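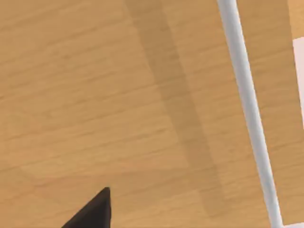

Is there going to be a third season of Drakum? The network hasn't ordered one yet, but the writers have been back at work since August and two of the leads have already signed on for more.

So that's where we are, and I have feelings about it. I finished season two at one in the morning with a bowl of cereal in my lap, and when the credits came up I said "oh come ON" loud enough to wake the dog. You can't leave Captain Huttunen on the wrong side of the ice with the radio dead and then just play a folk song at me!

For anyone who skipped it: Drakum is the Finnish sci-fi thing about the weather station that starts picking up broadcasts from its own future. Ilari Laitinen plays the captain and Merja Harju is the radio operator who figures it out way before anyone else does. It runs 5 episodes a season, and I still think the first season is the tighter one. The second has that whole detour to the fishing village (fine, pretty, too long). 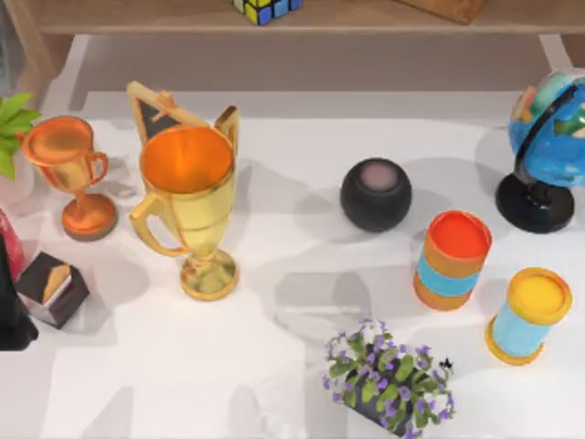

Season two got passed over for pretty much every prize this year, and I'm still sore about it. Harju carries episode four almost by herself, with one long scene at the radio desk where she hardly speaks, and the award went to somebody in a lawyer show. If it were up to me she'd get a little bronze cup with two handles and a spot next to the Rubik's cube, and Kalevi Kinnunen would get one too for the music. I've had that accordion theme stuck in my head for weeks.

The finale runs 169 minutes, by the way. I thought that was a typo on the listing. I split it over two nights and I'd recommend you do the same — there's a good stopping place right after the generator goes out.

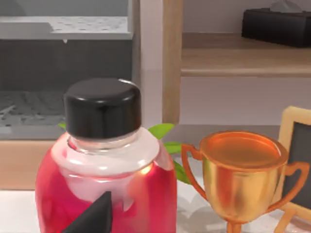 Anselmo Ibarra
Blogger and couch critic at Fondley

A few of you asked where I stand on the big theory, that the voice on the last broadcast is the captain's daughter grown up. I was 100 percent against it until I rewatched the pilot. There's a bit where she hums into the microphone and the captain tells her to quit it, and it's the same tune! The dubbed version buries it under the wind, so go with subtitles if you can.

What I want from season three is more of the station and less of the village, plus some answers about Dritov, the company that keeps sending crates up there. My guess is they built the transmitter. My sister's guess is that they're from the future too, and we've stopped discussing it at dinner.

I'll do a full rewatch post once I get through the pilot again with the commentary track on.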